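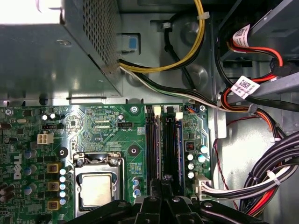
# How to clean dust from a desktop computer

In our office in Brunudthorpe we have many old desktop computers, and each of them collects dust. When the dust is too much, the fans become loud and the computer is slow in the afternoon. I clean every machine two times in a year, in March and again in autumn. I wrote these steps for my colleague Thitima Sombatkul, and later other people asked for them also, so I put them on this page.

The work takes 30 minutes for one computer. The first time it will take longer.

## What you need

- a Phillips screwdriver, medium size
- a can of compressed air, or a small electric blower
- a soft brush, one inch wide (a new paint brush is good)
- cotton swabs
- a dry cloth without loose threads
- a small cup for the screws

Please do not use a home vacuum cleaner inside the case. The plastic nozzle can make static electricity, and it can also pull a small jumper from its place.

## Before you open the case

1. Save your files and shut down Windows in the normal way. Sleep mode is not enough.
2. Switch off the power supply at the back, if it has a switch, and pull out the power cord.
3. Hold the power button for 15 seconds.
4. Disconnect the monitor, the keyboard and all other cables. If you are not sure you will remember where they go, take a photo with your phone.
5. Carry the computer to a table near an open window, or outside if the day is dry.

## Opening

Lay the case on its side so that the cover you remove is on top. Some covers have two screws at the back, others have only a latch which you pull. The cover should move without force. If it doesn't move, look again for one more screw.

Touch the bare metal of the case with your hand before you touch anything else, and do it again each time you come back to the table.

## Removing the dust

Start with the brush. Move it slowly over the fan blades and the edges of the case, where the dust is like felt. Then use the air. Keep the can upright and give short pushes, two seconds each. When you turn the can upside down, cold liquid comes out, and it is bad for the parts.

**Hold every fan with one finger while you blow.** A fan which spins too fast from the air can damage its bearing. I broke one like this in my first year.

Clean in this order:

1. the processor cooler, between the metal fins
2. the case fan at the back
3. the power supply, only from outside, through its holes
4. the memory slots and the card slots
5. the drive bays
6. the front panel

Never open the power supply itself. It can keep a dangerous charge for a long time after you pull the cord.

For dust that sticks to the fan blades, use a dry cotton swab. Wipe the cover with the cloth.

## Closing and testing

Look if all the connectors are still pushed in, and that no cable can touch a fan. Put the cover back, connect the cables and start the computer. Listen for one minute. If there is a clicking sound, shut down and check the cables near the fans again.

If the computer beeps and the monitor stays black, the memory is probably loose. Pull the cord, take the memory out and press it in again until both clips close.

## Notes

Kyrylo Didenko wrote to me that he puts a strip of tape on the back of each computer with the month of the last cleaning. I do this now too.

Last change: Saturday, April 20, 2019. I added the part about the beeps.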